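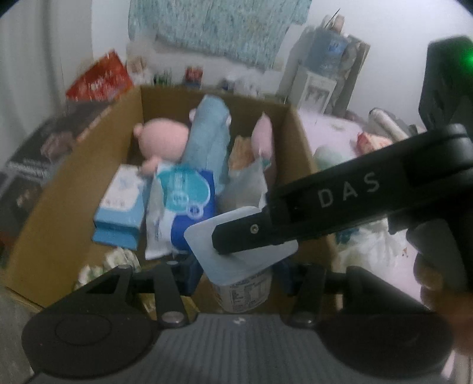 Dalia Pirzada
Homes writer, Forketley

I have moved house often enough to think I knew how to pack a box, and it took one cup of tea with the woman behind Gondgate to put me right. She has been packing up other people's homes in and around Forketley for four years, and she talks about cardboard the way some people talk about cheese. I loved every minute of it.

We started with what she calls the mixed box, which is the one most of us are a bit ashamed of. Mine usually gets filled at midnight with whatever is still on the floor. She won't hear a word against it.

"People think a proper box has one kind of thing in it," she said. "Books in the book box, pans in the pan box, lovely. But you don't live like that, do you? On the first night you want the wipes and you want the rabbit or the bear or whatever it is, and if they're in different boxes on different floors you'll be crying by seven o'clock."

So soft toys go in with the household bits, and on purpose. A plump pink one and a long grey-blue one at the back, a packet of wipes in the middle, a carton tipped over with its broad side up, a tub with its lid on down at the front. I said it looked a bit thrown together and she laughed at me (kindly!) and said I was looking at it as furniture when I should be looking at it as a handbag.

"You want to put your hand in and come out with the right thing. Tall things to the back wall, and let them lean. Toys are brilliant for that, they'll bend round anything. Then whatever you'll grab first goes nearest to you."

What about padding? I have spent a small fortune on bubble wrap over the years. She uses hardly any in a box like this. A big soft toy will fill a corner, and a squashy packet can go between two hard things. She does still like paper for plates and glasses, and has strong feelings about newspaper, which comes off on everything, including her. "I did a whole dining room in newsprint once when I was starting out. I looked like I'd been up a chimney. The lady was very nice about it but she did put a towel on the chair."

Wrappers and half-used packets are where she and her customers tend to disagree. Lots of people want a grand clear-out before the van comes, and she is all for that if it happens in good time. The day before is another matter.

"If you're stood there at ten at night deciding about a packet with three left in it, just put it in. Fold the top down, in it goes. You can be ruthless at the other end when you've had a sleep."

I asked about tubs and lids, having once opened a box to find talcum powder over absolutely everything. Upright, always, she told me, and tape across the lid if there's any doubt about it. Then press down on the top before you shut the flaps. If something gives, have it out and start that corner again. She allows herself 20 minutes for a mixed box and says most of it goes on that sort of fiddling.

Her biggest job so far came in January, a tall house near the top of the town with a family who had never thrown away a jigsaw. It came to 71 boxes by the end. She kept a notebook with a line for each one and still has it at home, and you can tell she is proud of it, though she pretended to have brought it along by accident. The handwriting is tiny. Under one of the last entries it says "dinosaur, tin opener, good scissors" and nothing else.

"That's the one they rang me about," she said. "Which box has the scissors? And I could tell them, straight off, while they were on the stairs. I was thrilled!"

Labels, then. She writes on the side and never on the top, so you can read them when they're stacked. The room it's going to comes first, in big letters, and then two things from inside, the two you'd miss most. She doesn't bother with "misc" and thinks the word should be banned from the side of any box.

And children? Do they help or hinder? Both, she said, often within the same minute. She likes them to choose where their toys sit, and she leaves that box open until last thing so they can go and have a look. "They do check. They come back and check and check. I don't mind, I'd want to as well. You just don't tape it till the coats are on."

I went home and had a go with the cupboard under the stairs. We aren't even moving. It took me well over her 20 minutes, I had the flaps open again twice for the torch, and I have already written on the side.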